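The Strap Drawer, Emptied

Well, I finally did it! The strap drawer in the hall had reached the point where it would only open if you stuck a ruler in and pushed things flat, so I tipped the whole lot out and spent an afternoon going through it. Bag straps, luggage straps, the long ones from the roof rack, ribbon saved from presents (I can't throw out ribbon, I've tried).

I worked at the table by the window – the pale one with all the swirly grain on the right-hand side, which I still love every time I clear it off. Dark straps are so much easier to sort on light wood. On the old green cloth I kept losing the black ones.

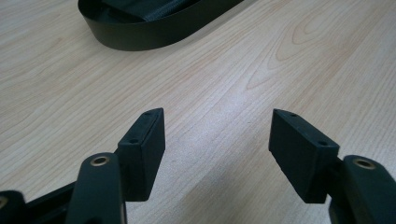
Dark loop at the back, with a folded bit tucked inside it. I do like how a band will stand up on its edge like that.

Eritz wrote to ask whether rolling is better than folding, as her webbing straps always come out of the box with a hard crease in the same place. I'm firmly on the side of rolling, Eritz, for anything wider than a finger. Fold the narrow ones if you must, but move the fold each time you put them away. And leave the buckle on the outside of the roll, or you'll have a lump in the middle and the whole thing springs open at two in the morning (mine did, in the closet, and I thought we had mice).

The final tally, for those who like one: 15 straps kept, 11 given away, and 2 that I cut up for plant ties. The ribbon I didn't count and I'm not going to.

Everything now lives in a shallow Zirora box with dividers, long straps on the left, short ones on the right, ribbon wherever it fits. The roof rack set went back out to the garage in its Ikerum bag. I still have one metal clip left over that doesn't match any strap in the house, so it's in the kitchen dish with the spare keys for now. Next up is the cord and charger basket – wish me luck with that one!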